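Display Lettering and Small Stands, Part 2
Handout for evening students
Teacher: Arnel Maglaya
Room 14

Before we start

In the first part we spoke about choosing the words. In this part we speak about how large the words should be, what colour they should have, and what should be behind them. Please read the handout before the class and bring a pencil, a ruler and one sheet of squared paper. A calculator is useful but you can also do the sums by hand.

Some of you asked me if the course is also for people who make signs on a computer. It is. The rules for size and space are the same if you cut the letters, paint them or print them.

1. Distance comes first

Many beginners choose the size of the letters by looking at the space they have. I would like you to begin with the reader. Where will this person stand when they read the first word? Measure it on the floor with a tape. For a narrow corridor or a small hall we shall use 3000 mm in all our exercises.

A simple rule for this course is to divide the distance by two hundred. The result is the smallest height of a capital letter which a person with normal sight can read without effort. For our corridor this gives 15 mm. It is a minimum, and for a title you should take at least four times this height. If the light is poor or the readers are older, go one step larger again.

Lower case letters are measured without their tails and tall strokes. A letter "x" is a good one to measure. Two alphabets can have the same capital height and a very different "x" height, and the one with the larger "x" is usually easier to read from far.

2. Contrast is mostly light and dark

Colour is what we notice, but light and dark is what we read. A strong red and a strong green may look very different to you, and still they can be almost equal in darkness. For some readers with colour-blind eyes they will be nearly the same.

To test a pair of colours, half close your eyes until everything becomes a little blurred. If the word is still clear, the contrast is enough. If the word swims into the background, change one of the two. You may also photocopy your sketch in black and white, which is a more severe test.

A border around each letter is a help when the letters have several colours. It gives the same edge to all of them, so the eye can follow the word. Keep the border thin in small letters, or the inside of "a" and "e" will close up.

3. The background

A background should be larger than the words need. As a starting point, leave a free margin of one capital height on every side. Shiny surfaces are difficult under lamps. If you can see the lamp in the surface, your reader can see it too, and a part of the word is lost.

Cloth is light to carry and it hides a bad wall. It should be hung before the lettering is planned, and not after, as its real width is always smaller than the width you bought. In the Samonte exercise the cloth was 932 mm wide when it hung, and two groups had already drawn a title for the full width of the roll.

4. Spacing between letters

Equal distances measured with a ruler do not look equal. Two straight letters side by side, like "H" and "I", need the most space. A straight and a round letter need less, and two round letters need the least. "A" beside "V" may even overlap a little.

Work in this order. Place the first and the last letter. Place the middle ones by eye. Walk back to your reading distance and look again. Correct the widest gap first.

The space between words is the width of a small "n" or slightly more. Between lines, leave more space than between words, otherwise the reader jumps down instead of going across.

5. The table in front

The table belongs to the same composition. Put the tall things to the side, so that they do not stand before the title, and keep the low things in the middle. Leave one part of the top free for a person to put down a hand, a bag or a form. Please see the plan for the Jerkano stand in your folder, where the leaflets were placed at the back and very few visitors took one.

6. Homework

Draw the plan of a stand for the Raltau book fair, front view only, one title and one line of smaller text. Write the reading distance in the corner. Write the two colours and the result of the half-closed eye test. Bring it on paper to the next class, and please put your name on the back.

Extra task, for those who have time: take one sign in your street which you find hard to read, copy it by hand, and change only one thing. 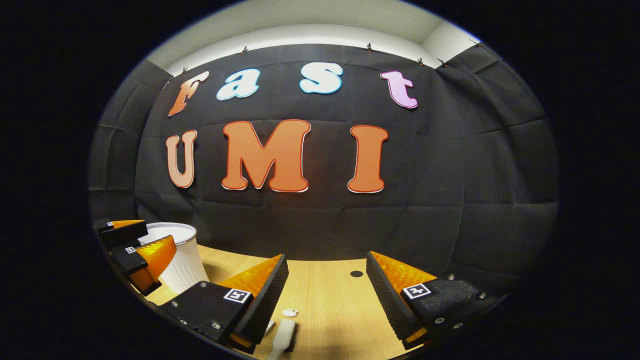 Large letters on black cloth, two rows.

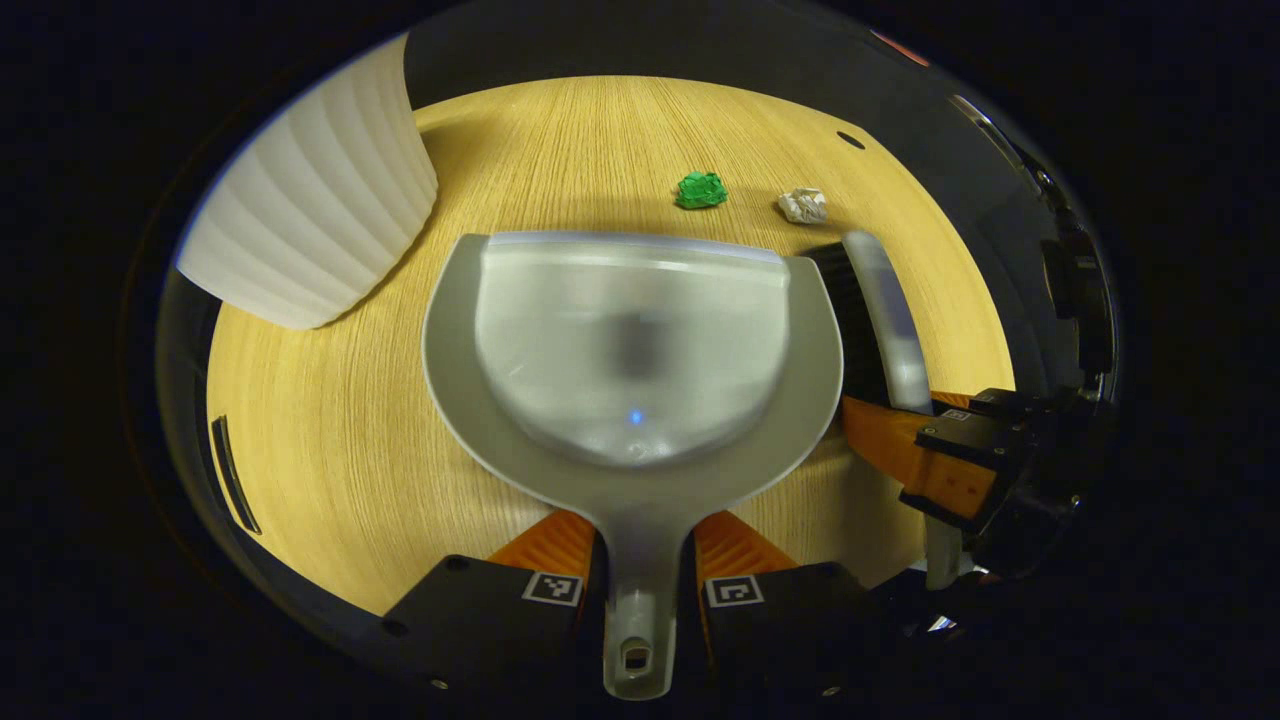 May I write the whole title in capital letters?

For one or two short words, capitals are fine. For a longer title, use lower case with a capital at the beginning, so that the words keep their different shapes and can be read more quickly.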